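Levham Home Forum
Home | New posts | Kitchen | Laundry & Storage | Members | Log in
Search this forum... Advanced search

We use cookies to keep you logged in. Accept | Settings

Thread: Plastic baskets or cloth bins for a hall closet?

roksolana_m
Moving to a smaller apartment in Clurnbridge in April. The hall closet has five shelves and no drawers. Do people prefer plastic baskets or cloth bins for hats, chargers, dog stuff and so on? I don't want to buy everything twice.

talukder5
Plastic. Cloth bins sag after a year and the cardboard in the bottom bends. You can rinse plastic in the tub.

ShanthiA
I disagree. Mine are cloth and they've lasted four years. They don't scratch painted shelves and they fold flat when you move. Measure the shelf depth first, whichever you pick. Mine stuck out and the door wouldn't close, so I had to exchange the lot.

talukder5
Four years with what in them? Scarves, sure. Put five cans of dog food in one and lift it by the handle.

ShanthiA
I wouldn't keep cans in a closet basket to begin with. They go on the floor of the pantry.

nunon_west
Mix them. Cloth up high where something might fall on your head, plastic down low for heavy or dirty things. I'd also go with different colors. We use orange for anything that has to leave the house with us, and everybody in the family learned it in a week.
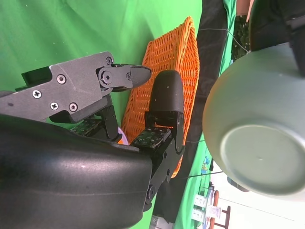

Labels never worked for us. The kids pulled them off and the glue left marks. With color you only have to remember one thing per shelf.

roksolana_m
I like the color idea. Does the bright plastic fade? The closet is across from a window.

nunon_west
Ours hasn't, but the door is usually shut.

talukder5
Red fades. I had a red one on the porch and it went pink in one summer.

ShanthiA
A porch is not a closet.

roksolana_m
OK, I'll get two plastic ones for the bottom shelf and try cloth for the rest. Measuring tonight.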